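4. Soaking and Cooking of Stored Dry Beans

4.1 Background to the household trial

Dry beans become harder to cook as they age. The effect is well known to home cooks, who report that an old bag of beans stays firm in the middle after a full afternoon on the stove. Storage in a warm, damp place makes it worse. Most of the advice printed on retail bags assumes fresh stock, and the cooking times given there are often too short for beans that have been in a cupboard for a year or longer.

The laboratory work in Section 3 dealt with beans stored under controlled conditions. The household trial described in this section asked what people do at home with beans they have been given, and how the result is judged at the table. It was planned as a companion to the laboratory work and uses the same two seed lots.

4.2 Beans

Two lots of black beans were used. The first, referred to as the fresh lot, came from the harvest before the trial and was bought through the Karam cooperative. The second, the stored lot, was the same variety from the same growers and had been kept for two years in a shed at Plirnedcombe with no temperature control. Both lots were sorted by hand before packing. Split seeds, stones and seeds with visible mold were removed. Seed size was similar in the two lots, though the stored beans were slightly duller and had more fine wrinkles in the coat.

Beans were packed in plain paper bags of 300 grams each and labeled with a letter only. Households were told that the bags might differ but were not told how. Each household received one bag from each lot, together with a short card of instructions and a form to fill in.

4.3 Households

Invitations were sent to 700 households on the mailing list of the Fakberg food cooperative. The list includes people who had bought dry beans, lentils or peas from the cooperative at least once in the previous year. No payment was offered, although participants kept any beans they did not cook. Completed forms were returned by 183 households. Forms were counted as complete if they gave a soaking time, a cooking time and a texture score for both bags.

Households that returned forms were more likely to cook beans every week than those that did not, judging from purchase records. This should be kept in mind when reading the results. People who cook beans often are probably better at telling when a pot is done, and they may also be more patient with a slow one.

4.4 Instructions given

The card asked each household to cook both bags in the way they would normally cook black beans, with three conditions. Both bags had to be soaked in the same way, cooked in the same kind of pot and seasoned at the same point. Pressure cookers were allowed if used for both. Beyond this, no method was prescribed.

We considered fixing the soaking time and the amount of salt. A fixed method would have made the cooking times easier to compare between homes. It would also have told us less about ordinary practice, and several people in the pilot said they would simply ignore an instruction to leave out salt. The pilot ran in April with a small group drawn from the same list, and its forms are left out of the counts given here.

Texture was scored on a scale with five steps, from "hard in the middle" to "falling apart." A score in the center of the scale was described on the card as "soft all the way through, skin mostly whole." Households were asked to write down the time at which they judged the beans ready to eat, or the time at which they gave up. There was also a space for comments.

4.5 Soaking practice

Overnight soaking in plain water was the most common method. A smaller group used a quick soak, bringing the beans to a boil and leaving them covered off the heat for an hour. Some households did not soak at all, and most of these used a pressure cooker. Adding salt to the soaking water was more common than we had expected. Adding baking soda was rare, and those who used it generally noted that their water was hard.

Very few forms gave the volume of water. "Enough to cover" was the usual entry, sometimes with a hand width or a finger joint as the measure. A few households topped up the water during the soak after finding that the beans had risen above the surface. Beans that sit partly out of the water take it up unevenly, and this may explain some of the forms in which hard and soft beans were reported in the same pot.

About the soaking water itself, opinion was divided. Most households threw it away and rinsed the beans. Those who kept it said that it gave a darker broth, and that pouring it off was a waste of flavor. We saw no clear difference in texture scores between the two groups for either lot.

4.6 Cooking time and texture

The stored lot took longer to cook in nearly every home. The difference was largest where beans had been cooked without soaking in an open pot, and smallest where they had been soaked overnight in salted water and then cooked under pressure. The order of the methods was the same as in the laboratory work, which gives us some confidence in the home records in spite of the many differences in stoves, pots and water.

Texture scores for the fresh lot were close together. Most households placed it at the center of the scale or one step above. Scores for the stored lot were spread out. Many households reached a soft bean by cooking longer, but a good number stopped while the centers were still firm. The comments suggest that dinner time was the main reason for stopping. Several households put the pot back on the heat the next day and scored the beans again. In those cases we used the first score.

Skins were mentioned often. In the fresh lot they stayed on the bean. In the stored lot they tended to split and come away before the inside had softened, and people who cooked the beans for longer described a thick broth with loose skins in it. Some liked this for soup. For salads, the stored beans were widely thought unsuitable.

4.7 Salt and acid

Many cookbooks warn that salt added early will keep beans hard. The home records do not support this. Households that salted the soaking water reported shorter cooking times for both lots than those that used plain water. Where salt was added only at the end, people more often wrote that the beans tasted flat inside, even when the broth was well seasoned.

Acid is another matter. Households that added tomato, vinegar or lime juice at the start of cooking reported the longest times of all, and most of the pots that were given up on belong to this group. A single spoonful of vinegar near the end had no effect that anyone remarked on. The advice to hold back tomato until the beans are soft seems sound, above all when the age of the beans is unknown.

4.8 Flavor

Flavor was not scored, though most households wrote something about it. The fresh lot was called earthy, sweet or nutty. The stored lot was more often called bland, and a few people noticed a dusty smell during soaking that went away once the water was changed. Onion, garlic, bay leaf and cumin were the usual additions. Since households were free to season as they liked, we make no claim about how storage changes flavor.

4.9 Limits of the trial

The main limit is the timing. Households started the clock at different points: some when the pot went on the stove, others when the water began to boil. The form did not ask for this clearly, and it should have. Differences between the two lots within one home are not affected, provided the household did the same thing twice, but comparisons between homes are weaker for it.

Water hardness was not measured. The Clilus district, where some of the households are located, has noticeably harder water than the rest of the area, and hard water is known to slow the softening of beans. We looked at these forms separately and found longer times for both lots, but the group was too small to say more. A later trial could send out water test strips with the beans.

Finally, only one variety was used. Pinto and red kidney beans may respond differently to storage, and chickpeas, which many households asked about in the comments, have a thicker seed and a different coat.

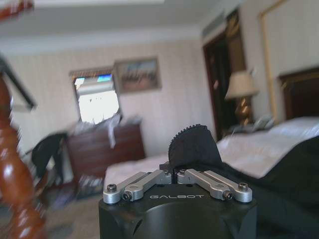 Figure 3. Gripper marked GALBOT, with black fabric held between the metal finger linkages.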